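2025년 11월 28일, Skastetti 시뮬레이션 패키지 사용기

Kaltville 건물에서 쓰는 양팔 이동 로봇 한 대를 맡고 있다. 하는 일은 복도를 돌면서 문을 열고 닫는 것이고, 손이 가장 많이 가는 부분도 문이다. 손잡이에 그리퍼를 잘못 걸면 손목 쪽에 힘이 몰려서 보정값이 틀어진다. 그래서 실물을 건드리기 전에 설정을 확인해 볼 용도로 Skastetti를 들였다. 써 본 기간은 두 달이고, 라이선스는 우리 돈으로 샀다.

## 설치와 첫 설정

설치 자체는 어렵지 않다. 로봇 모델 파일을 불러오고, 관절 한계값을 넣고, 그리퍼를 고르면 된다. 우리는 Eshun 평행 그리퍼를 양쪽에 쓰는데 기본 목록에 없어서 손가락 길이와 최대 벌림 폭을 직접 입력했다. 이 값은 도면을 그대로 옮기지 말고 실물을 재서 넣는 것이 좋다. 우리 그리퍼는 패드를 한 번 갈아 끼운 상태라 도면과 맞지 않았다.

시간이 걸린 쪽은 머리 카메라 위치였다. 모델 파일의 카메라 좌표와 실제 브래킷 위치가 달라서, 처음에는 시뮬레이션에서 잘 보이던 손잡이가 실물에서는 오른쪽 팔에 가려졌다. 설명서에는 이 부분이 한 줄로만 나온다. Ekow Amoah 님이 공유해 준 보정 절차를 따라 하고서야 맞출 수 있었다. 순서는 이렇다.

1. 양팔을 접은 자세에서 카메라 화면을 한 장 저장한다.
2. 시뮬레이션에서 같은 자세를 만들고 두 화면을 겹쳐 본다.
3. 몸체 윗면의 윤곽이 맞을 때까지 카메라 좌표를 옮긴다.

## 문 작업

문 장면은 기본으로 들어 있는 것을 골라 쓰거나 벽과 문의 재질을 바꿔 가며 무작위로 만들 수 있다. 무작위 생성은 꽤 요란하다. 실제 건물에 없을 법한 벽지와 문짝이 나오는데, 인식 설정이 특정 색에 의존하는지 확인하는 데는 도움이 됐다. 우리 설정은 회색 문에서만 잘 되고 있었고, 밝은색 문으로 바꾸자 손잡이를 찾는 단계에서 바로 막혔다.
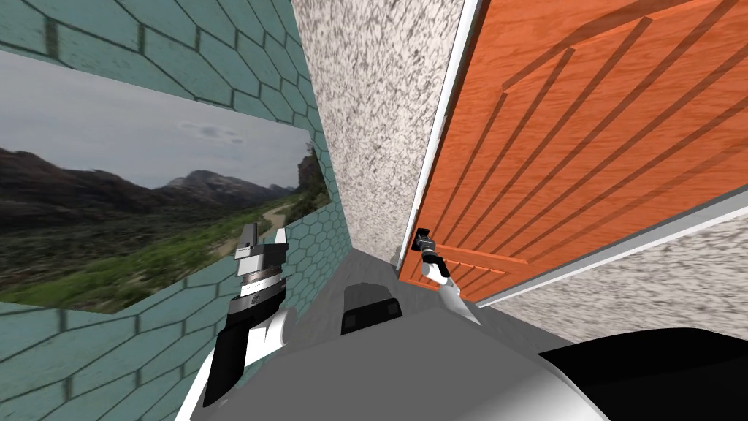

접촉 계산은 쓸 만하다. 레버형 손잡이는 잡는 위치가 축에서 얼마나 떨어졌는지에 따라 필요한 힘이 달라지는데, 그 차이가 로그에 그대로 나온다. 3000번 반복을 걸어 두고 손목 토크가 한계를 넘은 경우만 뽑아 보니, 대부분 그리퍼가 손잡이에 비스듬히 들어간 경우였다. 접근 각도 허용 범위를 좁히고 실물에 옮긴 뒤로 손목 재보정을 한 번도 하지 않았다. 물론 두 달로 판단하기는 이르다.

쓰지 않는 팔의 대기 자세도 여기서 정했다. 전에는 왼팔을 몸 앞에 낮게 두었는데 문을 당길 때 문짝 모서리가 지나가는 자리와 겹쳤다. 충돌 표시를 켜 놓고 자세를 바꿔 가며 여유가 남는 것을 골랐다. 실물로 했다면 커버를 하나쯤 긁었을 것이다.

## 불편한 점

오류 메시지가 불친절하다. 우리가 가장 자주 본 것은 1904번인데, 관절 한계를 벗어났다는 뜻이면서도 어느 관절인지 알려 주지 않는다. 로그 파일을 따로 열어 찾아야 한다. Divelthorpe 사용자 모임에서 Dzifa Odoi 님이 만든 로그 정리 스크립트를 받아 쓰고 있는데, 이런 기능은 본체에 있어야 한다고 본다.

마찰값도 믿기 어렵다. 그리퍼 패드가 닳은 상태를 흉내 내려고 값을 낮춰 봤지만 어느 지점까지는 변화가 없다가 갑자기 미끄러진다. 실물 패드는 그렇게 닳지 않는다. 패드 교체 시기는 지금도 손으로 만져 보고 정한다.

문 닫힘 장치의 저항은 기본값이 너무 약하다. 방화문처럼 무거운 문을 다룬다면 저울로 실제 당기는 힘을 재서 넣어야 한다.

## 정비에 쓰는 방식

지금은 부품을 바꿀 때마다 모델 파일을 먼저 고치고, 문 작업을 시뮬레이션에서 돌린 다음 실물 전원을 넣는다. 모델 파일에는 교체 날짜와 부품 번호를 주석으로 남긴다. 손목 베어링을 바꿨을 때 이 기록 덕분에 이전 값으로 되돌릴 수 있었다.

로봇 한 대만 관리하는 곳에는 가격이 부담스럽다. 문이나 서랍처럼 접촉이 많은 작업을 시키고 설정을 자주 바꾸는 곳이라면 살 만하다. 정해진 위치에서 물건만 옮기는 셀이라면 제조사가 주는 기본 도구로 충분하다. 12월에 갱신할 때 우리는 한 해 더 쓰기로 했다.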